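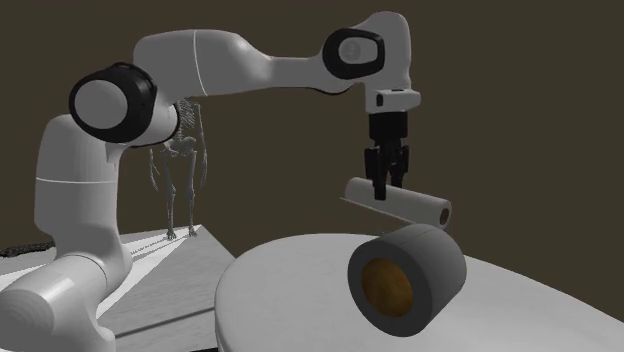
How to make a damage claim against your local council

By Gwilym Lougher
October
4 comments | 6 shares

If a council's work or poor upkeep has damaged your car, fence or drains, you can ask it to pay. You don't need a lawyer to start. The steps are much the same in Ruddock and Zarnesholm, but check your own council's form first.

1. Write down what happened on the day. Put in the time, the street, the nearest house number and the weather. Get names and phone numbers from anyone who saw it.

2. Find out who owns the asset. Main roads often belong to the state, and pits and poles to a utility. A claim sent to the wrong body can sit for weeks before it comes back.

3. Get two written quotes. If you've already paid for repairs, keep the itemised invoice. A card receipt showing $420 and nothing else won't get you far.

4. Fill in the claim form. Stick to facts and say plainly what you think the council did or failed to do. Ask whether it had earlier reports of the same fault, as that often decides the matter.

5. Lodge it and ask for a reference number. Email is fine at most councils. Time limits apply, and they are shorter for some kinds of claim.

6. Read the reply carefully. If the claim is refused, ask for the reasons in writing and for an internal review.

Don't sign a release until you're happy with the amount, as it normally ends the claim. For anything more than $2000, or any injury at all, talk to a solicitor or a community legal centre before you lodge.

Related
Small claims: what to bring to your hearing
Who pays when a street tree falls?
Clollholm footpath case settled
How to ask for council records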